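第三章　把放映位搭起来

本章最后修改：2020-09-04

上一章里零件都点过了，箱子也拆了，这一章咱们动真格的，把投影机、幕布和音箱从一堆东西变成一套能看的东西。我写说明书的习惯是想到哪儿啰嗦到哪儿，您要是以前搭过类似的，可以只看步骤，注意事项里标了“小心”的那几条还是请扫一眼。

先统一一下叫法，免得后面对不上号：

Arken，指投影主机，底下贴的标签上印着 3572 的就是它。
Jolberg，指那副落地幕架，连同卷在筒里的幕布。
Ashby，指音箱，左右各一只，背面的接口不完全一样，后面会细说。
Drorkirex，指那只小小的分线盒，所有线最后都要到它这儿报到。

本章讲的是客厅里的固定摆法。要搬到院子里放露天电影的，请先照本章在屋里搭通一遍，再看第五章，夜里在草地上找接口的滋味我尝过，真的不好受。

3.1 挑位置

1. 找一面旁边没有窗户直射的墙。不需要用到墙面本身，幕架是落地的，但背后有墙，人走过去的时候幕布不容易被风带着晃。

2. 把沙发（或者您打算坐的任何东西）先定下来。很多人是先架幕，最后才发现沙发得往阳台上推，那就得全部重来。坐下，放松，眼睛平视前方，记住视线落在墙上的高度，幕布的中间偏下一点对着这个高度最舒服。

3. 看看插座在哪儿。主机、两只音箱和分线盒都要电，最好都从同一个插排上取，这样音箱里出现嗡嗡声的机会会小很多。插排放在主机这一侧，别放在幕布底下。

4. 在屋里走一圈，从门口走到沙发，从沙发走到厨房，再走回来。您刚才走过的路线就是不能有线的地方。家里有小孩或者猫的，请把路线再放宽一些。

注：白天装也可以，拉上窗帘就行。不过对焦那一步（3.6）我建议留到天黑以后做，白天看着挺清楚的画面，晚上再看常常是虚的。

3.2 架幕

Jolberg 的架子我自己很喜欢，简单，粗壮，唯一的毛病是第一次打开的时候关节会比较紧。二月里有一批用户跟我们反映说支脚掰不动，后来问下来，差不多都是刚从冷的楼道里搬进来就急着拆。让它在屋里躺一会儿，喝杯茶再回来弄，手感会好很多。

1. 把支脚平放在地上，朝外展开，听到咔哒一声才算到位。没有咔哒声的那一侧，用手掌根往下压一压。

2. 立起竖杆，先别升高。把旋钮拧到手感发涩就可以了，这时候还要留一点余地方便调整。

3. 横杆搭到竖杆顶端的卡口里，有印字的一面朝向墙。印反了也能用，就是幕布会往前翻，看着别扭。

4. 幕布从筒里抽出来，不要整个摊在地上，尤其不要摊在刚拖过的地上。一头先挂好，再慢慢放另一头，像放百叶窗那样。

5. 挂好以后再升竖杆。两边一起升，升一小段停一下，看看横杆还平不平。家里有另一个人在的话，就请他站在沙发那边看，站得近的人永远觉得是平的！

6. 幕布下沿离地留出 65 厘米。低了会被茶几挡住，高了脖子会累。

7. 最后把所有旋钮拧紧，从支脚开始往上拧。

小心：幕面不要用手掌去抹。沾了灰就用干的软毛刷从上往下轻轻带，沾了油印子的话，请看第七章的清洁部分，别急着上酒精。

小心：升杆的时候手指不要放在竖杆的套筒接缝处。

幕布刚挂上去会有几道横的折痕，属于正常现象，垂一晚上就会浅下去。有人喜欢用吹风机吹，我劝您别吹，吹过的地方会微微发亮，放黑白片的时候特别明显。

3.3 摆主机

Arken 对距离有要求，但没有您想的那么苛刻。标配的是 100 寸幕，您把主机放在茶几后沿，或者沙发边上的小柜子上，多数客厅都够得着。差一点点的，后面可以用镜头环补回来。

1. 主机放在平的、结实的台面上。玻璃茶几可以，会抖的折叠桌不行，音箱一响，画面跟着抖。

2. 出风口在机身右侧，右侧留出一个巴掌的空。沙发上的靠垫、毯子、昨天的报纸，都请挪开。

3. 镜头正对幕布的竖中线。找中线有个笨办法：把幕布下沿横杆的中点贴一小块纸胶带，主机开机以后看光打在哪儿，左右挪到对上为止。

4. 前脚可以旋出来一点，把机头垫高。能不用就不用，把主机直接放在合适的高度，画面会比垫高再修正更清爽。

5. 先不要接线。真的，先不要接。位置没定下来就接线，后面每挪一次都要拽一次线，接口就是这么松的。

注：倒吊安装要另配吊架，步骤在附录里。吊装请找会打孔的人来做。

3.4 理线

到这里很多人会跳过去直接插，我特别理解，我以前也是。可是包里那几根线从厂里出来的时候是压得很紧的，直接甩开，十有八九会打绞，打着绞铺到地毯底下，过几个月您会发现那一段永远是拱起来的。所以咱们花点时间，一根一根地来。

1. 找一张空一点的桌子，或者铺块布在地上也行。把扎带剪掉或者拧开。用剪刀的话，刀尖朝外，沿着扎带的扣那一侧下剪，别从线中间穿过去。

2. 从外圈开始放，一圈一圈往外退，线圈在手里跟着转。直接捏住一头往外抽的话，每抽一圈线就多拧一道，抽到最后跟麻花一样。

3. 放完以后，两头都捏住，提起来抖一抖，让它自己把劲儿松掉。会自己转几下的，等它转完。

4. 暂时用不到的线，松松地绕成一圈放在旁边，别再扎紧了。
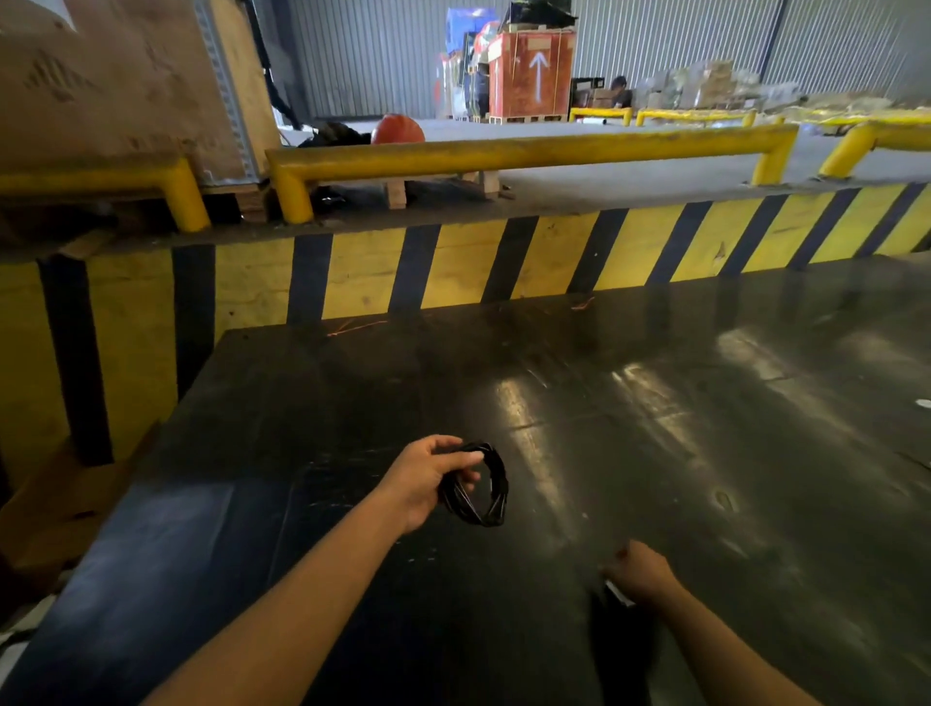

绕成松圈的黑色线，拿在左手里

5. 给每根线的两头各贴一张标签。标签纸包里有，颜色随您挑，关键是同一根线的两头要写一样的字。我自己写的是“左箱”“右箱”“主机”“盒子”，土是土了点，半年以后还看得懂。写什么“音频甲”之类的，到时候保准忘。

6. 量一下要走的路。用一根棉绳沿着踢脚线从主机拉到幕架，再拉到音箱的位置，做个记号，收回来跟线比一比。线要比绳子长出一截才好，留着给转弯和接口用，绷得笔直的线早晚会把接口拽歪。

7. 线太长了怎么办？多出来的部分放到主机那一侧，绕成大一点的圈，藏在柜子后面。不要放在幕布那一侧，也不要把信号线多出来的部分和电源线卷在一起。

注：线材弯折的地方，弯要大，别折出角来。尤其是靠近插头的那一小段，里面的芯子最娇气。

小心：外皮有破口、压痕或者看得见里面金属的线，请放到一边，不要用胶布缠一缠接着用。跟我们要一根新的就好，保修卡背面写了怎么联系。

说到标签我再多唠叨一句。有位用户写信来，说他把标签贴在插头的塑料壳上，热了以后胶化了，粘得满手都是。贴在线身上，离插头留出一根手指的宽度，对折成一面小旗子的样子，好看又好撕。

3.5 接线

好了，线都顺了，接线其实就是一会儿的事。顺序请照着下面来，电源永远是最后一个。

1. 确认插排的开关是关着的。

2. 把 Drorkirex 分线盒放到主机背后，接口朝向您。它很轻，线一多就会被带着跑，底下的胶垫揭开贴在柜面上就老实了。贴之前用干布把柜面擦一擦。

3. “主机”线，一头插到 Arken 背面的方口，一头插到分线盒最左边那个口。方口有方向，插不进去就翻个面，千万别使蛮劲。

4. “左箱”线，插到左边那只 Ashby 背面的圆口。左右怎么分？以您坐在沙发上面朝幕布的时候为准，左手边就是左。很多人会绕到音箱背后去接，绕过去左右就反了，我自己到现在还会弄错，所以我是先站在沙发那儿把标签贴到箱子顶上，再绕过去。

5. “右箱”线，插到右边那只。右边这只背后多一个旋钮，是总音量，先拧到最小。

6. 两根音箱线的另一头，插到分线盒中间那两个口。口边上有小字，字很小，可以用手机照着看。

7. 您的播放设备（盒子、电脑、游戏机，随您）接到分线盒最右边。

8. 从头到尾检查一遍，每个插头都轻轻往里推一下。推得动的就是刚才没插到底的。

9. 沿踢脚线把线放下去，用包里附的线夹固定。线夹背后是双面胶，贴之前在墙根上比一比位置，贴上去再撕容易带下一块漆来。转角前后各用一个，直的地方隔一段用一个就够。

10. 一定要过路的地方，用包里那条扁的线槽盖住，盖子朝上，两端用胶带压平。

11. 插上电源。先插音箱，再插分线盒，最后插主机。打开插排。

小心：通电以后不要再拔插音箱线。一定要换的话，先把总音量拧到最小，再关插排。带着电拔的时候会有很响的一声“砰”，对喇叭和您的心脏都不太好。

小心：线槽底下不要走电源插排的延长线。

通电后正常应该是什么样子：主机前面的灯先是橙色，过一会儿变白；分线盒的小灯常亮；音箱没有灯，凑近了能听到一点点很轻的底噪。主机的灯一直是橙色不变的，请翻到本章末尾。

临时拆下来又不想走进储物间的线（比如过节来客人，客厅要腾地方），我的办法是这样：一只手握住线圈的一侧，另一只手一圈一圈往上送，每一圈大小差不多，送的时候拇指和食指轻轻捻一下线，让它顺着自己的弯躺下去。绕完让下半截自然垂着，看看有没有哪一圈翘在外头，把上面的几圈捏齐，再用魔术贴带子松松地绑一道。别绕在胳膊肘上！绕肘是最快的，也是最伤线的，这样绕过的线下次铺开永远是波浪形。
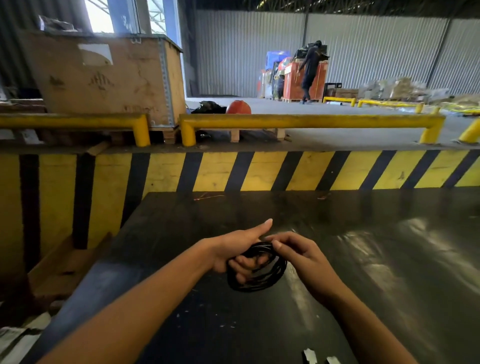 3.6 对焦和调画面

天黑了吗？黑了就可以开始了。

1. 长按主机顶上的圆键，等画面出来。第一次开机会让您选语言，选完以后会自动进到一张格子图。没有自动进去的，在菜单里找“画面”，再找“测试图”。

2. 先看大小。转镜头外面那一圈，让格子图的边缘落在幕布的黑边上，四边都压住一点点。压不住的，把主机往后挪；超出去太多的，往前挪。挪完记得看看线有没有被扯紧。

3. 再看正不正。上宽下窄说明机头仰得太多，左窄右宽说明主机没正对着幕。能靠挪机器解决的就挪机器，实在挪不动了再用菜单里的梯形修正。修正开得越大，边角越糊，字幕会最先遭殃。

4. 最后对焦。转镜头里面那一圈，盯着格子图正中间的十字看，转到最锐，再往前多转一点点，再转回来。您这样来回一趟就知道最清楚的点在哪儿了。

5. 中间清楚了看四角。四角有一点点软是正常的，要是只有一个角特别糊，多半是幕布那一角没拉平，去看看 Jolberg 那一侧的挂钩有没有挂到底。

6. 让机器开着，去洗个碗，回来再对一次焦。机器热起来以后焦点会漂一点，每一台都会，我们也没办法，热机之后对好的焦才作数。

7. 颜色模式里有好几档，我一般用“影院”。“鲜艳”看动画片挺过瘾，看人脸就有点像晒伤了。亮度先不要动，看完一整部片子再说，人的眼睛要适应一会儿。

小心：机器亮着的时候，不要从正面看镜头，也不要让孩子凑上去看。要从幕前走过，请低一下头或者绕着走。

注：墙面颜色很深或者很艳的，幕布四周会有一圈反光，换灰一点的窗帘比换机器管用。

3.7 调声音

声音这件事众口难调，我只说一个起步的办法，后面您自己慢慢玩。

1. 右边那只 Ashby 背后的总音量，从最小拧到正中间。正中间有个小小的顿挫，手能摸到。

2. 放一段您很熟的东西。人说话的最好，新闻、相声、您听过一百遍的那部老电影都行，音乐反而不容易听出毛病。

3. 在主机菜单里把音量调到 42，这是我在自己家客厅里常用的数字，您家大一点就往上加，楼板薄就往下减。

4. 坐到沙发正中间听。说话的声音应该从幕布中间出来。偏到一边的，先看看两只音箱离您是不是一样远，再看看有没有哪一只被绿植挡着。我家那盆龟背竹就干过这个事。

5. 音箱稍微往里转，朝着沙发。转多少没有定数，转到人声聚到中间就停。

6. 低音太闷的，把音箱从墙角挪出来一点。想低音多一点的，往墙边靠一点。都是免费的办法，先别急着去菜单里拉那些滑块。

7. 声音和嘴型对不上的，在“声音”菜单里有一项“延迟”，一格一格地加，加到对上为止。用无线方式接播放设备的会比较容易碰到，接线的一般没有。

小心：请不要把音箱放在 Jolberg 幕架的支脚上，也不要用支脚压住音箱线。

3.8 收起来

不常用的朋友，每次看完大概会想把东西收起来。收的顺序跟装的顺序倒过来，有几个地方要留神。

1. 短按圆键关机，等风扇停了再关插排。风扇没停就断电，一次两次没事，次数多了灯泡会短命。

2. 总音量拧到最小，关插排，拔电源，再拔信号线。拔的时候捏着插头拔，别拽线。

3. 线一根一根地收，绕成松圈，每根绑一条魔术贴带子，标签露在外面。几根线不要混在一圈里，下次分开的时候您会恨自己的。

4. 幕布先降竖杆，再取横杆，再卷。卷的时候幕面朝里，两边对齐，卷歪了就放开重卷，硬塞进筒里边上会起毛。

5. 主机放凉了再进包。镜头盖请盖上，我知道您会忘，所以我们在盖子上拴了根绳。

6. 线放在收纳包的侧袋里，重的东西不要压在上面。

储物间太潮的，放两包干燥剂，和线分开放。

3.9 搭好了可是不对劲

下面这些是我收到最多的问题，按出现的早晚排的，您对着找。

灯一直是橙色。主机没有收到足够的电，或者方口没插到底。关插排，重新插一遍“主机”线，再开。还是橙色的，不经过插排，把主机直接插到墙上试一次，要是好了，就该换插排了。

有画面没声音。总音量是不是还在最小？十个里面有六七个是这个原因，我自己上个月也犯过。拧上来还没有的，看看分线盒中间那两个口。

有声音没画面。播放设备开着没有，输入源选对没有。菜单里的“输入”逐个试一遍，每试一个等一会儿，切换需要时间。

只有一边响。把两根音箱线在分线盒那一头对调（记得先断电）。不响的换到另一边去了，说明分线盒的口有问题，请联系我们；还是原来那一只不响，是音箱或者线的事，再换根线试。

嗡嗡声。先把电源线和信号线分开，别让它们并排躺着。交叉没关系，平行就容易串。再看看是不是所有设备都在同一个插排上。附近有老式调光台灯的，关掉听听。

画面隔一会儿黑一下。多半是接口松了，或者线在某个地方被压着。沿着线用手摸一遍，摸到家具腿底下就明白了。

画面一边清楚一边糊。主机没摆正，回到 3.3 的第三步。

风扇特别响。右侧的空留够了没有？留够了还响，看看进风口的滤网，拆洗的办法在第七章。用过将近一年没洗过的，拆下来您会吓一跳的。

幕布中间鼓出来一块。横杆装反了，或者竖杆两边高度不一样。降下来，重新升一次，慢一点。

遥控器没反应。电池仓里有一片透明的绝缘片，第一次用要抽掉。抽掉了还不行的，对着幕布按，让信号反射回来，主机的接收窗在后面。

都试过了还是不行的，请把下面几样写在一起发给我们：底部标签的型号、哪一步开始不对的、主机灯的颜色，还有您用的是什么播放设备。能附上背面接口的照片就更好了，我看一眼常常就知道是哪根线。

下一章讲怎么把常用的设置存成一键，以及给老人用的简易模式怎么开。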